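3. Setting up a birth chart in Jalik

Jalik is the chart module supplied with Lornent. Read section 2 first if you have not yet installed the place list, as charts cannot be drawn without it.

3.1 Entering the birth details

1. Open Jalik and choose New chart from the File menu.
2. Type a name for the chart. It can be up to 235 characters long, including spaces.
3. Enter the date of birth, day first.
4. Enter the time of birth as shown on the birth record. Use the 24-hour clock, so quarter to seven in the evening is 18:45.
5. Start typing the place of birth and pick it from the list. The list holds 1,875 towns. If yours is missing, choose the nearest one or type the latitude and longitude by hand.
6. Press Save.

Note: Do not take off an hour for summer time yourself. Jalik does this from the place and date. If you correct the time as well, the rising sign may come out wrong.

Caution: Saving a chart under a name already in use replaces the old chart. There is no undo. 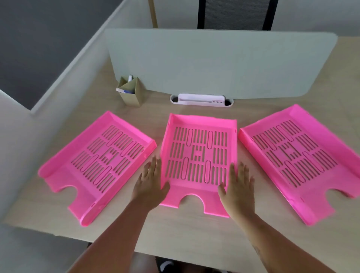
3.2 If the time of birth is not known

1. Tick Time unknown, under the time box.
2. Choose Noon chart or Sunrise chart. Noon is the usual setting.
3. Press Save.

The houses and the rising sign are left off a chart saved in this way. The Moon is still drawn, but it moves nearly half a sign in a day, so its sign may be marked with a question mark.

3.3 Choosing a house system

Two house systems are included, Frerichs and Fokix. Frerichs is switched on when the program is first installed. To change it:

1. Open Settings, then Houses.
2. Select the system you want.
3. Close the chart and open it again. The new house lines do not appear until you do.

Note: Planets near the edge of a house may move into the next one when the system is changed. Their signs stay the same.

3.4 Printing

Charts print on A4, one to a page. To put two people's charts side by side, open both, choose Compare, and set the printer to landscape before pressing Print. Aspect lines print in grey unless Colour lines is ticked.

For reading the aspect table, see section 4.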